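Home | Parks | Cabins and Mobile Homes | Manage My Booking | Help Centre | Contact

Help Centre > Closed tickets > Ticket 3380

Subject: Cabin booking shows the wrong park after date change
Raised by: Carolina Macedo
Opened: 25th March
Product: Suteo booking portal, guest side
Park: Trinstead Holiday Park
Status: Closed, fixed

Original report

I booked a two-bedroom cabin at Trinstead for six nights in November, for two adults and two kids. I paid the 50 dollar deposit and got the confirmation email straight away. Last night I logged in to move our arrival back by one day. The new dates saved, but the booking now says Galeck Lakeside, which is a different park several hours' drive from where we're going. The cabin type has also changed from two-bedroom to studio. The deposit still shows as paid. I haven't changed anything else. I tried going back and re-entering the old dates and it stayed on Galeck.

I need this park in particular as my sister's family has the site next door.

Reply 1, Support

Thanks for the details. I can see both versions of the booking in the change history. The original cabin at Trinstead hasn't been released, so please don't cancel or rebook. Could you let us know:

- whether you used the app or a browser
- whether you opened the booking from the confirmation email or from the My Trips page
- whether you had any other park open in another tab

Reply 2, Carolina Macedo

Browser, on a laptop. I opened it from the link in the email. Yes, I did have Galeck open in another tab. I was comparing the pools the week before and never closed it.

Reply 3, Support

That matches what we're seeing. When two parks are open in the same browser, the date change form can pick up the park from whichever tab was loaded first. It then looks for a cabin at that park and drops to the cheapest type if the original type doesn't exist there. Galeck has no two-bedroom cabins, so you were given a studio.

Please try the following before we correct it by hand:

1. Log out of the portal in every tab.
2. Close all tabs except one.
3. Clear cookies for the booking site only. You don't need to clear your whole history.
4. Log back in and open the booking from My Trips, not from the email.
5. Check the park name at the top of the page before touching the dates.

Reply 4, Carolina Macedo

Done all five. Park name at the top now says Trinstead but the cabin line further down still says studio. The total has also dropped, so I assume it's still priced as the studio. I've stopped there and haven't pressed save.

Reply 5, Support

Good call on not saving. The cabin type is stored separately and won't refresh from your end. I've passed this to Tavares, who look after the reservation system for the parks. Your two-bedroom cabin is on a manual hold while they work on it. It can take up to 3 working days.

Reply 6, Support

Tavares have restored the booking. It should now read Trinstead Holiday Park, two-bedroom cabin, six nights, with arrival one day later than your original date. The price is back to the original rate and your deposit has been carried across. A new confirmation has been sent. Please delete the old email, as the link in it still points to the earlier version.

Reply 7, Carolina Macedo

All correct now, thanks. New email arrived and the cabin number is the same as before. One more thing while I have you: are the kids' bunks made up on arrival or do we bring linen?

Reply 8, Support

The main bed is made up. Bunk linen is bring your own, or you can add a linen pack under Extras up until the day before you arrive. Towels are supplied for adults only. Adding a pack won't affect the dates or the cabin. Closing this one off.
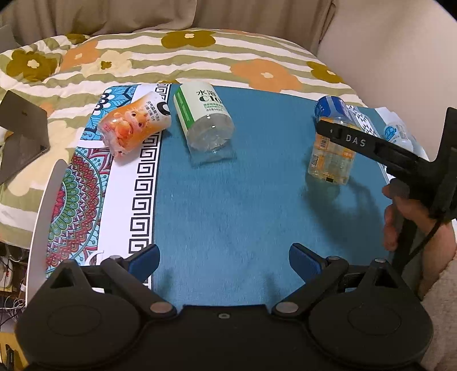
Resolution notes

Cause: park ID carried over from a second open tab during a date change.
Fix: booking restored by Tavares, manual hold removed.
Workaround for guests: keep one park open at a time and start changes from My Trips.
Follow-up: the date change form will show the park name and cabin type on the final screen before saving. No release date yet.

Related tickets

- Deposit paid but booking still shows as pending
- Adding a second car to a powered site
- Linen pack missing from Extras
- Late arrival and after-hours key collection
- Changing the lead guest name

Contact the Help Centre | Terms | Privacy | © Suteo | Back to top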